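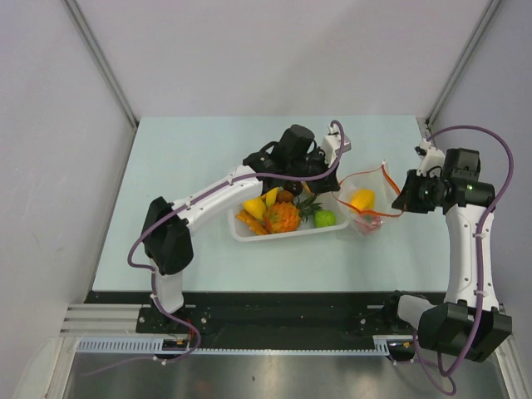
Two-Arm Bagging Cell: Check Before Counted Trials

Site: Lultamholm lab, cell B
Date: August 1, 2019
Method under test: Korkex hold-and-place, compared with the Lolivard single-arm baseline

Complete this sheet before each block of 50 trials. Mark OK, FIX or N/A. A block with an open FIX does not count toward the results.

## Arms and mounting

- [x] **Base bolts tight, both arms.** OK.
- [x] **Gear rack teeth clean.** OK. Wiped before power-up.
- [x] **Purple cables clear of the elbows through full travel.** OK. Left cable has a wide loop at the elbow. Recheck at the end of the block.
- [ ] **Red wire at the front circuit board secured.** FIX. Needs a clip. Wire is thin and close to the left base.
- [x] **Emergency stop tested from both sides.** OK.

## Grippers and cameras

- [x] **Camera brackets tight.** OK.
- [x] **Camera calibration less than a day old.** OK.
- [x] **Right gripper force limit set to the bag value.** OK. The February runs used the rigid-object value and tore bags, so those 177 trials are left out of the comparison.

## Table and objects

- [x] **White tray centered, bag to its right.** OK.
- [x] **Bag open, drawstring ends toward the right arm.** OK. Keep the ends off the tray.
- [x] **Toy fruit undamaged.** OK. Pineapple leaves should be pressed in firmly before each reset.
- [ ] **Floor panel clean.** FIX, minor. Smudges only, no effect on the trial.

## Recording

- [x] **Disk space for the full block.** OK.
- [x] **Trial counter matches the log.** OK. Both read 2,898.
- [x] **Timeout set to 15 seconds per pick.** OK. Same value for both methods.

## Comments

A drop outside the bag is scored as a miss, even if the arm picks the fruit up again. The Manríquez protocol allows one retry, so our rates can't be compared directly with theirs.

Do not start the next block until the red wire is clipped and this sheet is initialed.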